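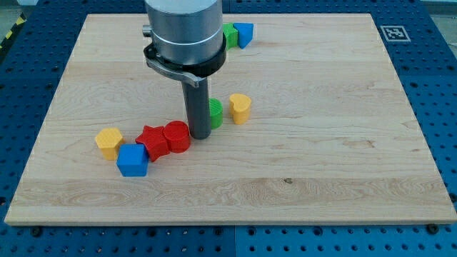 I have now typed the words "push the red star next to the blue cube" so many times that my phone suggests the whole sentence after "push". My mother received most of it in January when I was trying to tell her what time my train got in.

The job, for those who keep asking, is collecting examples. We want an arm that can shove shapes about a board when you tell it to in plain English, and the way it learns is by watching someone else do it first. The someone else is me. I sit at the desk with a controller, an instruction comes up, I nudge the rod across and do as I'm told, and the whole business is saved as one episode. Then another instruction comes up. The target is 3,000 episodes. As of last night we have 832, and I have a favourite cushion.

I had assumed the hard bit would be the learning. It may yet be, but so far the hard bit is pushing a heart in a straight line with a round stick. You touch it a hair off centre and it swivels. You go round the other side to correct it and it swivels back, looking pleased with itself. The cube is a dear by comparison. The star is all elbows and catches on whatever it passes, so a request to move the star is usually a request to move the star and its friends.

Hala El Sherbiny, who runs the project (we call it Tuvell, after a long meeting), went through my first batch and threw out 65 episodes. Some I'd fumbled, fair enough. But a good few went because they were too tidy. I'd got into the habit of setting the blocks out nicely before each go, well spaced, like canapés, and she pointed out that an arm raised on canapés will be lost the first time it meets a heap. So now I muddle everything up first and start from wherever it lands. Bunched up is good. Half of them hiding behind the arm is also good, though I swear more.

She was kinder about the wobbles. If I overshoot and come back for it, that stays in, as long as I get there in the end. The model will overshoot too and had better see how a person gets out of it. I find this a generous view of my driving.

The other thing we're short of is words. I wrote 26 ways of saying "put these two together" and ran dry somewhere around "introduce the triangle to the green one". Hala struck out "reunite". If you have any better ones, leave them in the comments, and keep them clean, as they do go in the file.

Back on at nine tomorrow. The heart is first up.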